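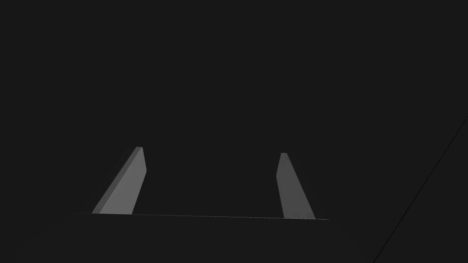
Chapter 7
Comparing Grippers and Cameras in Simulation

After reading this chapter you should be able to:
– write a test plan for comparing two grippers on the same arm
– decide which cameras are needed to judge a grasp
– separate a failure of the gripper from a failure of the controller
– report the results so that another group can repeat them

7.1 Why we compare in simulation first

In Chapter 6 we mounted one gripper on one arm and tuned the controller until the fingers closed smoothly. A student who finishes that chapter often asks if the gripper is a good one. The question cannot be answered yet. A gripper is good or bad for a certain set of objects, on a certain arm, with a certain controller, and it is judged through certain cameras. If we change two of these at once, we do not know which change gave us the better result.

A simulator is helpful for this kind of work. The same room can be loaded again and again, with every object in the same place. The arm does not get worn, and a dropped cup does not break. The price is that contact between bodies is only a model. Friction at the fingertip is a number that somebody typed into a file, and we must remember this when we read the tables at the end of the chapter.

We will use two simulated grippers. The Gurard is a parallel gripper with two plain fingers and no pad. The Flukarier has the same stroke, but its fingertip carries a soft pad, which is modeled as a thin layer with higher friction. Both are driven by the Cuervo controller from Chapter 5. The rooms come from the Grulus scene set, which is included in the course files.

7.2 What the wrist camera can tell us

A wrist camera is fixed to the last link of the arm and looks past the fingers. It moves with the gripper, so the fingers stay in the same part of the view while the rest of the room turns and slides. When the wrist rolls, the room seems to roll in the opposite direction. New students sometimes believe the scene file is damaged when they see a shelf standing nearly vertical. Before you report an error, read the joint angles of the wrist.

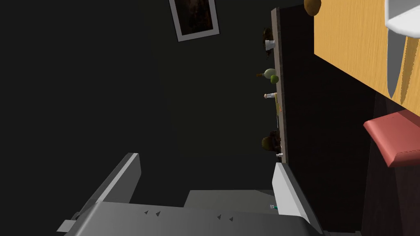
Figure 7.2 View past the two gripper fingers with the wrist rolled. The long shelf appears almost upright, and the wooden tabletop is on the right.

The wrist camera answers three questions well:

Are the fingers open or closed? The gap can be measured directly in the picture and compared with the value the controller reports. If the two do not agree, the zero point of the finger joint is probably wrong.

Is the object between the fingers? For a small object this is often the only view that shows it, because from the head the object is hidden behind the hand.

Does the object slip? After the fingers close, the object should keep its place relative to the fingertips. A slow movement toward the tips is slip, and it should be written down even when the object is not dropped.

The wrist camera answers other questions badly. It gives a poor idea of the distance to a table when the camera looks at it from a low angle. It may also show very little when the wrist points at a dark wall or at the ceiling. Such pictures are correct, and they should stay in the log. If you delete them, the time stamps of the wrist camera and the head camera will no longer match.

7.3 What the head camera can tell us

The head camera looks down over the torso. It sees both arms and the furniture in front of them, so it is the right view for planning a reach and for checking that the two arms do not come too close to each other. It is also the view we use to confirm that the starting position of a trial is the same as in the trial before.

In a two-table room the arms can be given separate tasks. This saves time, but it brings in a new source of error. When both arms accelerate together, the torso may move a little, and each wrist camera will show a small shake that has nothing to do with its own gripper. For the comparison in this chapter we therefore move only one arm in each trial. The other arm keeps its pose and its gripper stays open.

Before the first trial, save one head view of the room and look at it slowly. Check that both grippers are visible, that no object hangs over the edge of a table by mistake, and that the lighting is bright enough on the surface you will use. A room with a dark wall and a bright table is acceptable. A room in which the test table itself is dark will give you trouble with the slip measurement.

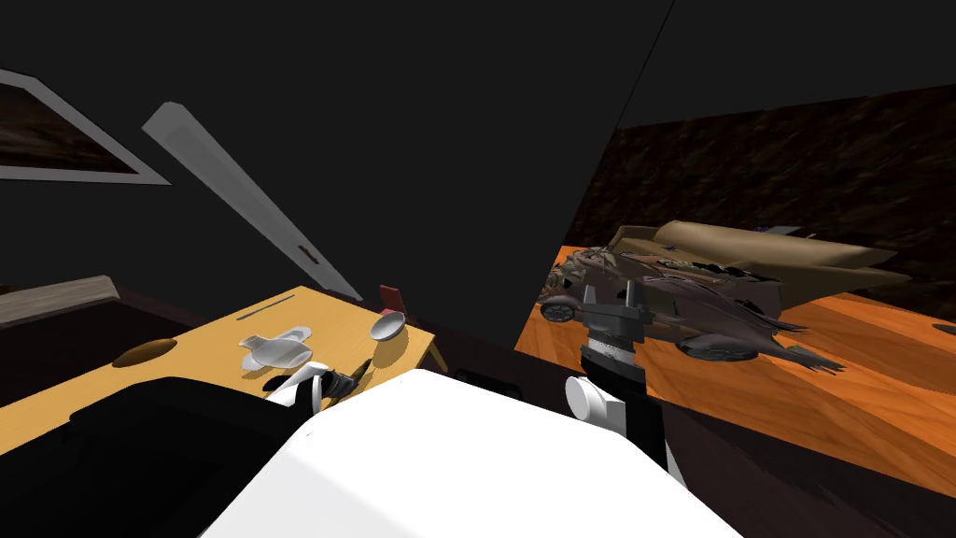

7.4 The test plan

A test plan is written before the first trial and is not changed after it. If you find a mistake in the plan, stop, correct the plan, and begin again from the first trial. It is annoying, but mixed results are of no use to you or to the reader.

Choice of objects. Take objects which differ in shape and in the way they lie on a table. A spoon is low and thin, and the fingers must come down almost to the surface. A small bottle lying on its side may roll. A model with many ridges offers many places to hold, and some of them are too weak or too narrow. Do not take only easy objects. A comparison in which both grippers succeed every time has told us nothing.

Number of trials. Our plan uses 19 object positions for each gripper. Each position is given in the course file, so both grippers meet exactly the same situation. The position is loaded, the arm goes to the start pose, and the controller is called with the same command.

Time limit. A trial ends after 423 control steps. If the object is not lifted by then, the trial is marked as a failure – also when the gripper seems to be close to success. Without a fixed limit, the patient student will report better results than the impatient one.

What counts as a lift. The lowest point of the object must be clear of the table and must remain clear for 185 control steps. A short lift that ends in a drop is a failure of a special kind, and it gets its own column in the table.

7.5 Gripper or controller?

Suppose that the Gurard fails on the spoon and the Flukarier does not. It is tempting to say that the pad made the difference. It may be true. But the pad also makes the finger slightly thicker, and the Cuervo controller stops closing when it measures a certain force. With a thicker finger this force is reached earlier. The difference could come from the friction, from the geometry, or from the stopping rule.

To separate them, we repeat the failed positions with one change at a time. First we give the Flukarier pad the same friction as the plain Gurard finger and leave its shape as it is. If it still lifts the spoon, friction was not the reason. Then we return the friction to its old value and change the stopping force. Each repeat is stored under a new name, and the original log is never written over.

The same care is needed with cameras. If the controller uses the wrist view to correct the last part of the approach, then a new camera mount is a change to the controller too. A mount that sits farther back shows more of the fingers and less of the object. Note the mount position on the first page of your report, together with the version of the scene file.

Exercises

7.1 Load the first room of the Grulus set and roll the wrist by a quarter turn in both directions. Save the wrist view each time, and mark on paper which way is up in the room.

7.2 Write a definition of slip that uses only the wrist view. Give it to another student, and let both of you apply it to the same log. Compare your answers.

7.3 Change the stopping force of the Cuervo controller by a small amount and repeat the first three positions with each gripper. Report which failures moved from one column to another.

Section 7.6 continues with the log format and the layout of the results table.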